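Prallport HG2 Hand-Held Gripper: Cable Strain Relief Replacement Kit

Part no. HG2-434-K
Fits: Prallport HG2 left and right units, first production run
Supplied by: Coltwood Automation Supply
Availability: in stock, ships from September
Price: no charge for registered first-run units

What the kit is for

The HG2 is worn and held in the hand, and its cable runs from the motor housing back over the wrist. On first-run units the cable is clamped where it leaves the housing by a moulded collar. We have found that the collar can harden and split with repeated wrist movement. Once it splits, the cable takes the full bending load at the connector and one or more conductors can break inside the jacket. The damage usually can't be seen from outside.

This kit replaces the collar with a longer two-piece boot and moves the clamping point 56 mm back from the housing.

Safety notice

A unit with a broken encoder conductor may lose finger position and close under full motor current without being told to. In the case that led to this kit, at our Kemlow workshop, a left-hand unit closed on the operator's other thumb while he was changing over. He was bruised and the unit was withdrawn. Bench testing afterward showed the position signal dropping out whenever the wrist was bent back past 90 degrees.

Stop using a first-run unit if any of these occur:

Fingers twitch or creep with the trigger released
Position readout jumps when the wrist is turned
Fault code E3 appears, even if it clears on restart
The collar is cracked, whitened or loose on the cable

Do not tape over a cracked collar. Tape hides the split and does nothing for the bend radius.

Checking your unit

Switch off at the supply and wait for the status light to go out. Bend the cable gently by hand close to the housing and look for fine cracks in the collar. With the fingers clear of both hands, power up in hold mode and flex the wrist slowly through its full range. Any finger movement is a fail.

Two-handed work needs particular care. Handling footwear, soft goods or anything else with an opening bends both wrists well back, and the fingers of one unit can end up close to the other hand. 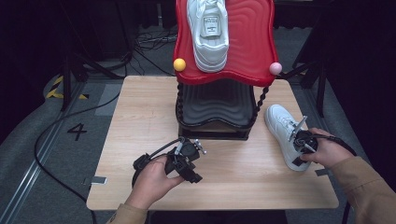
Units used for this type of work should be checked at the start of every shift until the boot is fitted. Units in lighter use should be checked after every 100 hours.

Kit contents

Two-piece boot, left and right halves
Cable clamp with two M3 screws
Wrist guide clip
2.5 mm hex key
Fitting instructions and inspection label

Fitting takes roughly 20 minutes and doesn't require the housing to be opened. If the unit has already shown E3, don't fit the kit. Return the complete gripper so that the cable can be replaced.

Compatibility

The kit does not fit the Mercado series or second-run HG2 units, which left the factory with the longer boot. Second-run units have a grey dot beside the serial number.

Ordering and returns

Have the serial numbers of both grippers ready. Left and right units were often supplied from different runs, so check each one. Technical enquiries and incident reports go to Dinesh Chowdhury, Product Service, at the Coltwood service counter.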